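Store > Workwear > Shirts > Flannel & Check

Search products Go

Drusotell Check Work Shirt, Mustard / Navy / White
Item 263
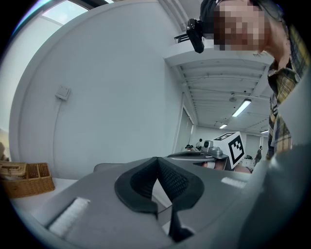
Mustard, dark navy and white check, with collar.

Back in stock as of 14th May. Last batch went quick so if you wanted one in October and missed it, now's the time. Same shirt, same mill, one small change to the cuff (see below).

Brushed cotton, mid weight. Heavier than a dress shirt, lighter than the winter flannel. Good for a cool shop in the morning, sleeves rolled by lunch. Not lined. If you want lined look at the Plorkomow overshirt, different page.

Fabric
100% cotton, yarn dyed, so the check goes all the way thru and doesn't wash off the surface. Brushed both sides. Woven for us by Domański, who also do the plain navy and the gray.

Fit
Regular. Runs a touch long in the body so it stays tucked when you bend. Between sizes, go down. Sleeves are true to size. Will shrink a little in the first wash, we cut for that, so don't size up for it.

Sizes
S, M, L, XL, XXL
Tall in L and XL only. No tall in medium, sorry, we get asked a lot. Minimum for a special run is 11 shirts in one size and color, email first.

Details
- Standard collar, soft, no buttons on the points
- Two chest pockets, left one has a pen slot
- Double stitched shoulder and side seams
- Back yoke with pleat
- Cuff now has two buttons instead of one. The old cuff was too wide for some people and caught on things
- Spare buttons sewn inside the side seam

Colors
Mustard / navy / white (this one)
Red / black: sold out, not sure when
Green / cream: S and XXL left only

Care
Cold wash, inside out, with darks the first three times. The navy can bleed a bit onto the white if you go hot. Tumble low or hang. Iron warm if you iron. No bleach. Wont pill much but it will some at the elbows.

Company orders
Name or logo over the right pocket, stitched, one thread color included. Hesico handles the stitching, adds a week or so. Send art as a clean file please, photos of a business card don't work. We shipped 3,398 of these to shops and crews last year, mostly in M and L, so those sizes run out first. Order early if you need a full set. Stitched shirts can't be returned unless we got it wrong.

Shipping and returns
Goes out next working day if in stock. Unworn and unwashed, send it back in the bag with the slip filled in. Exchanges for size are free once. Lost the slip, just write your order number on a peice of paper.

Notes from the buyer
Had the sample since last fall and wear it most weeks. Elbows fine, collar has gone soft, color has held. Top button is a bit stiff at first, loosens up. Would like a deeper pocket on the right side, have asked for it on the next run. - Harish Nambiar

Goes with: canvas work pant, plain navy tee, wool cap.

Contact: use the form or call the store, weekdays | © Drusotell Workwear, all rights reserved | Back to top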